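What do the stripes on a label mean?

Have a look in your kitchen cupboard. Nearly every tub, tin and packet in there has a patch of black stripes on it. It's called a barcode, and it's a number in disguise!

The thick and thin bars each have a job. A scanner at the till shines a light on them. Dark bars soak the light up and the pale gaps bounce it back, so the scanner can work out the number in a flash – beep!
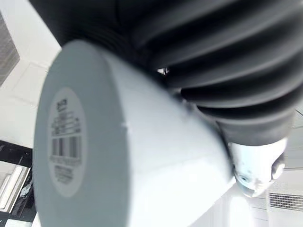 A white tub with a round label. Can you spot the barcode?

The number doesn't tell the till the price. It tells the shop's computer which thing you've picked up, and the computer looks up the rest. Our village shop in Claltholm has 1,363 different things on its list, and Elmarie Joubert, who runs it, can find any one of them with a single beep.

Try it yourself: find 4 barcodes at home and copy out the numbers underneath. Do any of them start the same way?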